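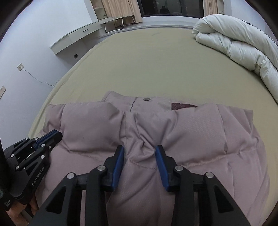

Clernbridge clinic's blood pressure program passes 2,000 patients

2023-01-06

What a year it has been for the Onuoha Health Center! The free home blood pressure program, which started in June with a waiting list and a borrowed office, has now enrolled 2,000 adults across Clernbridge, and the staff could not be happier.

High blood pressure often has no symptoms at all, so plenty of people live with it for years before finding out. The program lends each patient a home monitor and pairs them with a nurse, who calls every 2 weeks to go over the readings and talk through any changes in medicine, meals or sleep.

The early results are really encouraging. Of the patients who came in with high readings and have stayed for the full six months, 70 percent are now in the range their doctor set for them.

"People call us before we get a chance to call them," said Kayode Okafor, the center's lead nurse. "They want to tell us their numbers – it makes my whole morning."

Much of the growth has come from Clesau, on the east side, where the nearest doctor's office closed and many families had gone without a regular checkup. The center now runs evening sign-ups there at the Trultix Library, and 36 people joined at the last one alone.

More evening sessions are on the way, along with a Spanish-language phone line that patients have been asking for since the summer. Adults of any age can join, with or without insurance, and no referral is needed. Sign-up forms are at the center's front desk and at the library.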